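What Happens When You Get Fit?
An explainer for readers aged 8 to 12

Adults talk a lot about fitness. They join gyms, buy runners and say they are going to get into shape. But what does being fit mean, and what changes inside a body when somebody exercises?

Being fit means your body can do the things you ask it to do without getting worn out too quickly. A fit person can climb a few flights of stairs and still talk at the top. There are different kinds of fitness, and a person can be good at one and not so good at another.

Your heart

Your heart is a muscle about the size of your fist. It pumps blood to every part of your body. Blood carries oxygen, and your muscles need oxygen to keep working.

When you run, your leg muscles use up oxygen faster than when you sit. Your heart beats faster to bring them more. You breathe faster too, so that more oxygen gets into your blood.

If you do this often, your heart gets stronger. It can push out more blood with each beat, so it doesn't need to beat as many times when you are resting. Doctors call the number of beats in a minute your heart rate. Children usually have a faster resting heart rate than adults. Some very fit adult runners have a resting heart rate as low as 43.

Find your pulse by putting two fingers on the inside of your wrist, just below your thumb. Count the beats for one minute while you are sitting still. Write the number down. Then do star jumps for a minute and count again.

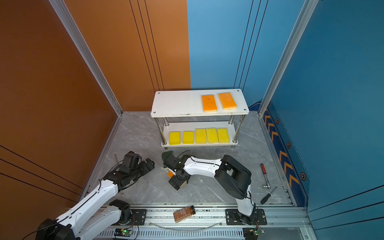 Your muscles

You have more than 600 muscles. The ones you use to move are joined to your bones by strong cords called tendons. Muscles can only pull. They can't push. To bend your arm, the muscle at the front of your upper arm pulls. To straighten it again, the muscle at the back pulls the other way.

Muscles are made of thin fibres, a bit like a rope made of many threads. When you make a muscle work harder than it is used to, the fibres get tiny bits of damage. Your body repairs them while you rest and builds them up a little thicker. This is one way muscles get stronger. 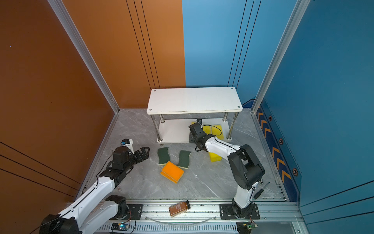

The repair work takes a day or two, and it can make you feel stiff. People who train a lot plan rest days for this reason. They also need to eat enough food with protein in it, such as eggs, beans, fish, meat, milk or tofu. Protein is the material the body uses for building and mending.

Children's muscles get stronger with practice as well, but they don't get big and bulky the way an adult's can. That happens after puberty.

Stretching and balance

Some exercise is for bending and reaching. Gymnasts and dancers spend a lot of time on it. If you stretch gently and often, your body gets used to moving further. A stretch should feel like a pull. If it hurts, stop. 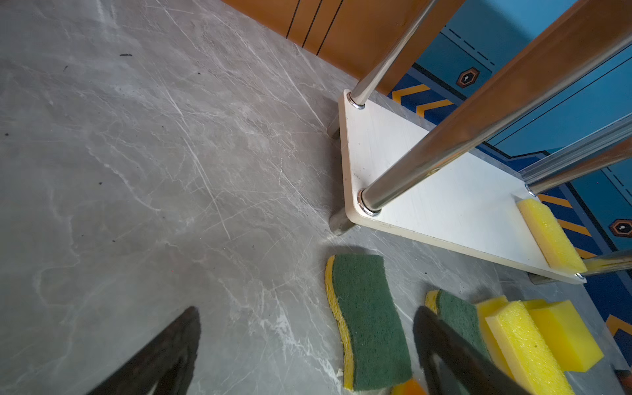
Balance uses your eyes, your feet, your muscles and a part deep inside your ears. Tiny tubes in there are filled with liquid, and the liquid moves when your head moves. Your brain uses this to work out which way is up. Try standing on one foot with your eyes open, next to a wall you can grab. Now try it with your eyes closed. Most people wobble a lot more the second time.

What is a gym for?

You don't need a gym to get fit. Swimming, riding a bike, playing tag and walking to school all count. Gyms are handy when the weather is bad, or when people want to use equipment they don't have at home.

At the Punero Recreation Centre, the main room has treadmills, rowing machines and weights. A treadmill is a moving belt you walk or run on. If you run 3000 metres on one, your legs and heart have worked hard, but you finish in the same spot where you started. The Arnetti Pool next door has swimming lessons and a shallow end for games.

Most gyms have an age rule for the weights room. Ask before you go in. Everybody is expected to wipe down the equipment after using it and put things back on the rack.

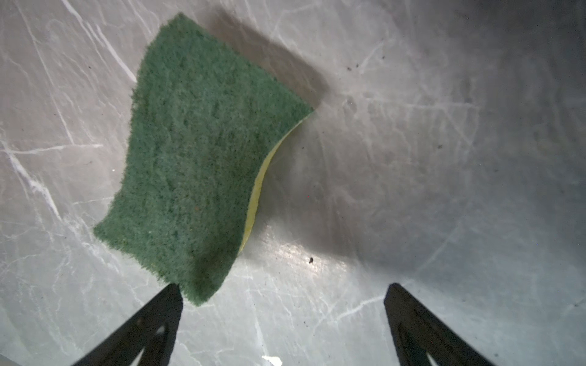
Gavgate Junior Reader Issue 76 Page 204

How much exercise do kids need?

Health experts say children from five to 17 should be active for at least an hour a day. It doesn't have to be all at once. Ten minutes of skipping before school and a game of soccer at lunch both go towards the hour. Some of it should make you puff. On a few days each week, do something that makes your muscles and bones stronger, such as climbing, jumping or hanging from the monkey bars.

Drink water when you are thirsty. If you feel dizzy or have a pain in your chest, stop and tell an adult straight away.

Words to know

Heart rate: how many times your heart beats in one minute.
Oxygen: a gas in the air that your body needs.
Protein: the part of food your body uses to build and repair itself.
Pulse: the beat you can feel as blood moves through your body.
Tendon: a strong cord that joins a muscle to a bone.

Published by Csizmadia Books for Schools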